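Pemthorpe House Residents' Association
Minutes of the Furnishings and Linen Meeting, October

The meeting opened at 6:30 p.m. in the ground floor lounge. The minutes of the previous meeting were approved with one correction: the figure for pillowcases in item 4 should read 59.

1. Mattress protectors
The house manager reported that 78 quilted protectors have been delivered by Nikolaidis and are now in the linen room. Residents may exchange an old protector between 4:00 and 6:00 p.m. on any weekday. Protectors with torn corners will be withdrawn from use. A member asked whether the new ones fit the deeper mattresses on the second floor. The house manager will check two rooms and report back.

2. Condition of rooms at bed change
The meeting considered how beds should be left on linen day. It was agreed that personal blankets, books and pillows are to be taken off the bed before 9:00 a.m. and placed on the chair or in the closet. Staff are not to fold or move residents' own bedding. A proposal to supply a labeled bag for each room was discussed and deferred on grounds of cost. 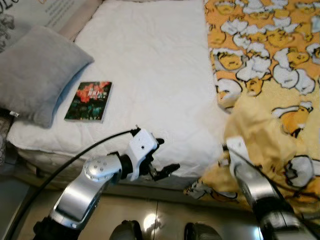
Item 2: bed with quilted protector, gray pillow, book and patterned blanket.

It was further noted that blankets reaching the floor collect dust, and residents are asked to keep them clear of the tiles. The wording of the room notice will be amended to say so.

3. Laundry charges
Nusura has given notice of a new rate for outside laundering of blankets and comforters. The present contract covers 130 items a month. Members were divided on whether to renew. Two members asked that the machines in the basement be repaired first. The matter was held over pending a written quotation.

4. Wall repairs
Plastero will attend to the cracked plaster in the east hallway. Expenditure of up to $2000 was approved. Beds in the adjoining rooms are to be covered with dust sheets while work is in progress.

5. Other business
A request for a second drying rack on the top floor was approved.

The meeting closed at 7:40 p.m.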